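4. Setting Up Your First Year Page

By now you should have Festau open and your account made, so we can get on to the part most people came for.
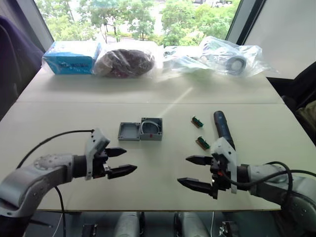
A Year Page is where Festau gathers up everything you've jotted down over twelve months and lets you turn it into something you'd enjoy reading back (or sending to your aunt, if she's the sort who likes to be kept up to date). It doesn't have to run from January. Plenty of our users begin in October, when the evenings draw in and there's a bit more time for writing, and Festau is perfectly happy with that.

Before you start, have your old notes somewhere handy. If you're bringing them over from Akari, do section 3 first and then come back to us.

1. Open the side menu and choose New, then Year Page.

2. Type a title. You can change it as often as you like, so please don't sit there fretting over it – "Things I did" is a perfectly good title until a better one turns up.

3. Choose the first month. The other eleven fill themselves in underneath.

4. Press Gather. Festau looks through your diary entries and puts each one beneath its month. With 402 entries or fewer you'll hardly have time to look away. A bigger diary can take a few minutes, and you can carry on writing in another window while it works.

5. Go down the list and tick the entries you'd like to keep. An unticked entry stays safely in your diary and is simply left off the page.

6. Add your headings. Moves, jobs, illnesses, weddings, books and new recipes are all there to pick from, or you can type your own in the box at the bottom.

7. Press Save Draft.

Note: each heading can hold up to 30 entries. If yours was an eventful year for house repairs, you may need a second heading, and "House repairs, continued" will do nicely.

Note: the short summary at the top of the page has room for 583 characters, counting spaces. The little number beside the box turns orange when you're getting close.

Caution: a draft is private, but a published page can be read by anyone who has the link. Do read it through once more with other people in mind, especially anything to do with hospitals or money, and ask before you put a friend's news on there.

Caution: deleting an entry from your diary also takes it off every Year Page it appears on. It stays in the bin until you empty it, and after that we can't get it back for you.

If Gather stops and shows message 141, your diary is still open on another device. Close it there, wait a moment and press Gather again.

Sharing your page through Ferkden, or having it printed by Gebreyes, is covered in section 5.

Guide last revised May 2024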